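Brutcombe 支持中心 › 工单列表 › 手持夹爪套件

工单 468:手持夹爪在白纸桌面上工作时开合读数跳动,左右手指不同步
状态:等待客户确认
产品:Brutcombe 手持夹爪套件(第二版手指)
购买渠道:Lelov 经销商
优先级:普通
提交日期:2021年3月31日,星期三

客户填写的问题说明

你们好。中文不是我的母语,如果有的句子写得不自然,请原谅,我会尽量写准确。

我们单位在三月收到一套 Brutcombe 手持夹爪,是试用期的产品,我负责写评估报告。我们用它来录制桌面上的动作,内容是拿起小零件、翻纸、把布推到旁边这一类的。录好的数据交给 Kinsella 软件处理,由软件算出夹爪每一个时刻张开多少。

问题有两个,我不确定它们是不是同一个原因:

(一)手指完全张开并且保持不动的时候,软件显示的开合数值不稳定。正常应该是一条平的线,我看到的是有小的跳动,有时候突然掉下去,然后又回来。

(二)慢慢合上的时候,右边的手指比左边晚一点开始动。用眼睛看差别很小,但是手能感觉到,像是里面有一点空的行程。

第一个问题只在一张桌子上出现。那张桌子是浅色木头的,上面我们铺了大的白纸。在另外一张铺深灰色垫子的桌子上,我录了 36 段,没有看到跳动。第二个问题在两张桌子上都有。

我已经做过的事情:重新启动软件;换数据线;按照说明书第 11 页的方法重新做零点校准,做了两遍;把镜头用软布擦干净。做完以后没有变化。

请问这是产品的缺陷,还是我的使用方法不对?试用期快要结束了,我希望在写结论以前弄清楚。

支持中心回复(第一次)

您好,感谢您详细的说明,中文没有问题,我们看得很明白。

从您的描述来看,两个现象很可能需要分开处理。开合数值是软件从画面里识别手指的边缘得到的,所以背景和光线会影响它。右侧手指动作滞后属于机械部分,和背景没有关系。

请您先提供以下信息:

软件版本号(在“关于”页面的最下面一行)。
曝光设置是自动还是手动。
手指根部的固定螺丝是否重新拧过,用的是什么工具。
跳动出现时的一段原始记录,不需要很长。

另外请先不要拆开夹爪的主体。主体内部的连杆有预紧,拆开以后需要专用的夹具才能装回去。

客户回复

谢谢你们的快速答复。我一条一条回答。

软件版本是安装包里带的那个,我没有升级过,号码我写在附件的文本文件里了。

曝光是自动。我以前不知道可以改成手动,说明书里面这一部分只有英文,我读得比较慢。

螺丝我没有碰过。出厂是什么样,现在就是什么样。

原始记录我已经上传,文件夹的名字是 Nato,这是我们内部项目的名字,请不要介意。里面有三段:第一段是白纸,自动曝光;第二段是同一张白纸,把台灯关掉;第三段是深灰色垫子。

我自己看了以后有一个观察。在白纸上,如果手指之间有灰色的影子经过,数值就容易掉下去。关掉台灯以后影子变淡,跳动也少了,但是没有完全消失。所以我猜是影子的边缘被软件当成了手指的边缘。这只是我的猜想,我不是做图像的专业人员。

还有一件事我想问清楚。产品页面上写着“适用于任何常见桌面”。白纸和浅色的木头,我认为是很常见的桌面。如果需要特别的设置才能用,我建议在页面上写出来。

支持中心回复(第二次)

您好,记录已经收到并且看过了。您的猜想和我们的判断一致。白色背景占画面的大部分时,自动曝光会把整个画面压暗,黑色手指的正面因此失去细节,软件转而去找别的明暗边界,影子就成了干扰。

关于产品页面的措辞,我们已经转给负责的同事。新版的说明会增加浅色背景一节,中文版同时更新。

请您按照下面的步骤操作,每做完一步请记下结果。

第一步:固定曝光。
在 Kinsella 软件里打开“采集”,选择“手动曝光”。把夹爪放在白纸上方,平时工作的高度,然后慢慢调整,直到黑色手指的斜面和正面可以分得清楚。纸稍微过亮没有关系。

第二步:重做零点。
曝光改变以后,旧的零点不能继续使用。手指完全张开,保持五秒,按“记录张开”;手指完全合上,保持五秒,按“记录合上”。

第三步:检查右侧手指的螺丝。
请用套件里附带的小号内六角扳手,只检查,不要用力。如果扳手能轻轻转动,请拧到刚刚有阻力的位置。两侧的手感应该一样。

第四步:空载开合测试。
夹爪不拿任何东西,连续开合 1,000 次太多,不需要做这么多,那是我们工厂的测试。您做二十次就够了,速度要慢,同时看左右手指开始动的时刻。

第五步:回到原来的桌面。
不要换纸,也不要把桌上的东西收走,保持和出现问题时一样的条件,再录一段。请附上一张手指张开时的画面,我们需要看手指和纸的明暗对比。

客户回复

我按照顺序做完了,结果如下。

第一步:完成。手动曝光比我想的容易。我把数值写在了评估表里,方便同事使用。

第二步:完成,没有报错。

第三步:左边的螺丝是紧的。右边的可以转动,我转了不到四分之一圈就有阻力了。这一点让我有些意外,我本来以为出厂的时候都检查过。

第四步:做了二十次。右边手指的滞后现在感觉不到了。

第五步:完成。纸还是原来的那张,上面有一些红褐色的小点和很淡的蓝色笔线,我都没有动,左边的白布也留在那里。手指中间的纸上还有一条柔和的灰色影子,正好可以用来检验。 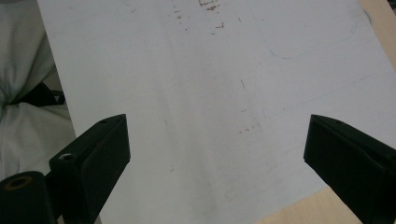
第六步(我自己加的):重复测试。
我担心一段记录不能说明问题,所以又在同一张白纸上录了 11 段,台灯开着。其中十段的曲线是平的。有一段在开头有一个很小的跳动,时间很短,那时候我的袖子可能挡住了一部分光。我把这一段也上传了,请你们看一看是不是需要担心。

我对这次支持的意见,会写进评估报告里:回答清楚,步骤可以照着做。不满意的地方有两个,一个是右边螺丝的出厂状态,另一个是手动曝光的说明没有中文。这两点我会如实写。

支持中心回复(第三次)

您好,谢谢您做得这样仔细。

有小跳动的那一段我们看过了,开头画面的亮度整体变化了一下,和您说的袖子挡光相符,不需要担心。如果以后想避免,可以在“采集”里把“开始延迟”设为两秒。

右侧螺丝松动属于我们的责任,已经记录在您这套产品的序列号下面。我们会给您寄一包新的螺丝和一小管螺纹胶,不收费用。换螺丝时一次只拆一侧,胶只需要一滴,涂好以后放置一个晚上再使用。

如果您确认没有其他问题,请点击“关闭工单”。工单关闭以后十四天之内可以重新打开,记录不会丢失。

客户回复

收到,谢谢。我想等螺丝换好、再录一次以后再关闭。经销商 Lelov 那边同意把试用期延长一个星期,所以时间是够的。

还有一个小问题,不着急:螺纹胶如果不小心碰到手指的表面,用酒精擦可以吗?

支持中心回复(第四次)

可以,请用无尘布沾少量酒精,在胶没有干的时候擦掉。不要把酒精直接倒在夹爪上。工单先为您保持打开。

相关文章
手动曝光的设置方法
更换手指与固定螺丝
零点校准失败时的检查顺序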